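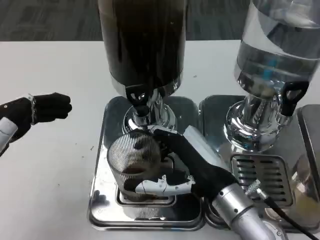

Drink dispensers on their drip trays, the left one filled with a dark liquid.

Running a dining train on the Kutuveo line

Kolbrún Oddsson has planned the passenger service on the Kutuveo line for 11 seasons, first as a timetable clerk and now as operations manager. The line is a single track with one passing loop, at Prernine, and it carries a dinner train from April until the first heavy snow. We spoke at the depot in Bometti, in a room above the parts store, while a crew downstairs changed brake blocks on the second coach.

I asked her first why the train takes so long. The run could be done in well under half the advertised time.

"The track is good for more than we use," she said. "But a dinner train is limited by what happens on the tables. Above a certain speed the soup moves. We tested it with water in bowls, filled to the level the kitchen wanted, and wrote down where it spilled. There are two curves below Prernine where we had to come down well under the posted limit. The posted limit is for the wheels. Ours is for the bowls."

The result is a timetable built backward from the menu. The first course is cleared before the train reaches the lower of the two curves, and the main course is served on the straight section that follows. The train then stands at Prernine long enough for the down working to come through the loop. Guests tend to assume the stop is for the view, and the brochure lets them think so.

"If the down train is late, we are late, and the dessert is late," Oddsson said. "The loop holds our set with very little to spare. I can't add a coach. People ask every year and I show them the drawing."

The set has 112 seats for diners, in two-seat and four-seat bays. Oddsson sells fewer than that on most evenings. A four-seat bay sold to a couple is a bay with two empty seats, and the booking system won't put strangers together unless they ask. She tried shared tables for part of one season and stopped. Complaints went up and the income per trip hardly moved.

Most visitors want to know which side to sit on. She answered this in some detail. Leaving Bometti, the river is on the left as far as the Gautam bridge, then on the right to the end of the line. On the way back the coaches aren't turned, so the seats that had the river first have it last. The right-hand side gets low sun in the evening for a large part of the season. The blinds work, but they also block the view the guest paid for.

"I would book left, in the second coach," she said. "The first coach is nearest the engine and you hear it on the grade. Some people want that. They should book the first coach."

The grade is the other fixed point in the schedule. From Gautam to Prernine the line climbs without a break, and in wet leaf season the engine needs sand to hold its speed. The sand boxes are filled before each departure and checked again at Gautam, a stop of a few minutes that isn't shown on the public timetable. Doors stay locked during it. Oddsson said that guests try the handles anyway, and that a sign was added to the inside of each door last year.

Water is a bigger constraint than food. Each coach carries its own tank, and the kitchen car carries 300 gallons. Washing up on board would use most of that by the halfway point, so used plates are racked dirty and washed at Bometti after the train returns.

"It means we carry two full sets of china," she said. "Both are heavy, and the racks have to be strapped. We lost a rack in my second season when a strap was left off. After that we put the straps on the departure checklist, and the conductor signs for them."

The kitchen itself does less cooking than guests suppose. Meat is cooked in Bometti, chilled, and brought back up to temperature in two electric ovens on the climb. Vegetables are finished on board. The ovens draw from a generator under the kitchen car, and they can't both be at full heat while the coach heaters are on. In the colder part of the season the staff run the coach heaters hard before boarding, turn them down for the climb, and turn them up again at the loop. Oddsson described it as a load table with a menu attached.

I asked about cancellations. The line closes for high wind, which brings trees down between Gautam and Prernine, and for high water at the bridge. A track inspector goes over the route at 2 in the afternoon on running days, and a decision is made once the report is in. Guests are told by text message. They can move the booking to another evening or take the money back.

"We don't run half the route," she said. "We did it once, to Gautam and back, and the guests had eaten the first course and were home again. The full route or nothing."

The last subject was money. The dining trains pay for most of the track work, and the track work is never finished. The current program is ties: 1000 of them to be replaced on the section above the bridge, done in the closed season by a gang of six. Oddsson expects the speed limit there to rise when they are in. I asked whether that would shorten the trip.

"No," she said. "The soup is the same."

Boarding at Bometti opens half an hour before departure. Parking is on the north side of the depot — the south lot belongs to the sawmill and is gated in the evening. Coaches one and three have steps only. Coach two has a lift, and it should be requested when booking, as the conductor has to bring the key.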